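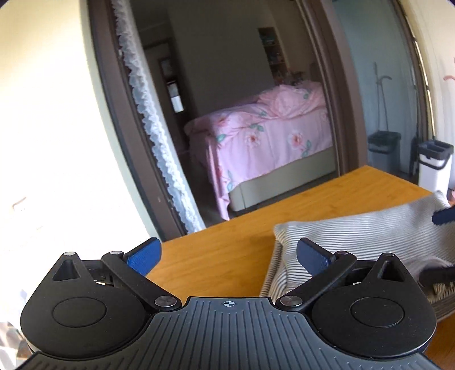
Hand-held gripper with its blue finger pads open, beside a folded striped cloth.

Home Services Hand-Held Tools About Contact

Company > About us > How we look after a gripper

Pletero services grippers, both the hand-held kind and the ones that live on the end of an arm. Our workshop is at 308 Kwan Street in Zidstead, with a smaller bench in Atthorpe that takes drop-offs on Monday. The Zidstead building dates from 1809 and was a harness maker's before we moved in.

Most of our work is on two-finger grippers. When one comes in, we open the jaws all the way and look at the pads before anything else. Worn texture shows up first near the tips. We wipe each pad with a damp lint-free cloth and leave it to dry before we test the grip. Solvent is kept off the pads. If one pad is worn we replace both, or the jaws will close to one side.

Next are the pivot pins. We move each arm by hand and feel for play. A pin that turns in its hole but doesn't rock is fine. A pin that rocks gets pulled and measured, and usually the hole gets a new bushing as well. Linkages are greased lightly. Too much grease picks up lint and thread, and we see a lot of that on tools used in homes.

Last, we check that both fingers meet at the center mark and run the jaws through 36 full cycles. If they drift we set the zero again and start the count over.

Routine service takes 2 working days. Repairs that need a new arm or housing take longer, and we call with a price before ordering parts. Old parts go back in the box with the tool, bagged and labeled, along with the measurement sheet.

Please send the charger and any spare pads you have. We are closed the first week of August.

This site uses cookies to remember your settings. Accept Decline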